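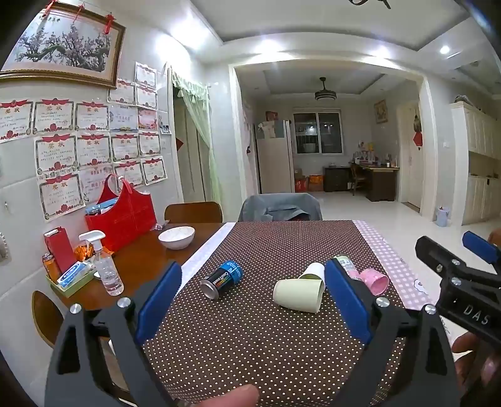

**Field Methods, session 4: Harris matrices without tears**
Notes to go with the lecture, June 2021

Last time we got as far as what a context is, and I ran out of time halfway through cuts, so I'm picking up there. Bring your printed context sheets from the Arancibia practice set. If you lost yours, Oriana Figueroa has spares, but please ask her before the session and save us all the shuffling.

## Cuts are contexts too

I know, it feels strange to give a number to a hole. A cut is the moment somebody dug the pit, and the fill is whatever ended up in it later (sometimes much later!). Those are two events, so they get two numbers. If the pit has three fills, you've got four contexts, and the cut is the earliest of the lot.

The one that trips people up every year is the posthole. You've got the cut, then the packing around the post, then the post-pipe where the wood rotted in place or was pulled. Draw the section before you decide on anything. I have seen very good diggers merge the packing and the pipe because the light was flat and they wanted lunch, and I've been one of them.

## Only three relationships

Any two contexts on your site are related in one of these ways:

- one is earlier or later than the other
- they're the same thing, seen in two places and given two numbers
- they have no direct physical relationship at all

The third is the one students resist. You want to join everything up because a matrix with loose strings looks unfinished. Leave them loose. If a wall and a pit never touch, and there's no layer running over both or under both, then the stratigraphy doesn't tell you which came first. Pottery might, later on. Keep that out of the matrix and put it in your phasing notes.

## Drawing it up

Latest at the top, earliest at the bottom, natural at the very base. I start with a box for topsoil and a box for natural and work from both ends toward the mess in the middle. Use pencil. Use a big sheet — A3 at least, and tape another one on when you run out.

Go through the sheets one at a time and read off only what's in the "above" and "below" fields. Don't work from memory, even if you dug it. When I did the Trakow matrix I was sure that context 215 sat over the cobbles, could have told you what the weather was doing that day, and the sheet (in my own handwriting) had it underneath. The section drawing agreed with the sheet.

Then take out the redundant lines. Say topsoil is above the ditch fill, and the ditch fill is above the ditch cut. Topsoil is also above the cut, obviously, but you don't draw that line. It's already there by way of the fill. A first draft usually has far too many lines on it and looks like knitting. After you've cleaned it up you should be able to follow any string down with a finger.

## Loops

A loop is when 90 is above 465, 465 is above 475, and 475 is above 90. Can't happen in the ground, so something has gone wrong on paper. In my experience the order to check is:

1. A number copied wrong. Sixes and zeros especially.
2. Above and below swapped on one sheet.
3. Two different deposits dug under one number.
4. One deposit given two numbers and never equated.

Number 3 is the nasty one. If the trench is still open, go back and look at the section. If it's been backfilled, you're going to be splitting a context on paper, and you need to write down that you did it, when, and on what evidence. Don't quietly fix it. Whoever opens the archive in thirty years has only your sheets to go on. 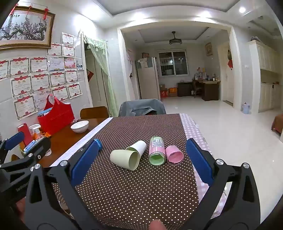
Celeste Bustos asked why we bother doing any of it by hand when the software will flag a loop in half a second. She's right that it will, and we'll use software in the second half of the course. My trouble with it is that it flags the loop and offers you a line to delete, and if you've never untangled one yourself you'll delete whichever line makes the red box go away. So for now, pencils.

Amanuel Fikre had a different worry, about sites where you dig in arbitrary spits and don't have proper contexts to begin with. You can still build a matrix, it'll just be a coarse one, and every spit that cuts through a real boundary will be a mixed bag. We'll look at Drivholm for that in session 6. It was dug in spits from end to end and then re-interpreted from the sections, and it's messy in a useful way.

## For next time

Do the Arancibia east section, all of it, on one sheet. There is one loop in there. I put it in on purpose, and last year's group also found one I hadn't put in, so if you end up with two you're doing fine. Mark the loop in red, write two or three lines on how you'd resolve it, and keep your first messy draft to hand in with the clean one. I read the messy ones more closely, to be frank.

Work in pairs if you like, but each of you draws your own.

Anyone coming on the August dig should also read the recording manual up to the end of the section on masonry. Skip the timber chapter, we're on a dry hill and there won't be any. Eulalia Garrido is supervising the lower trench and she's stricter than I am about equal signs between contexts: she'll want both sheets signed before she lets you draw one.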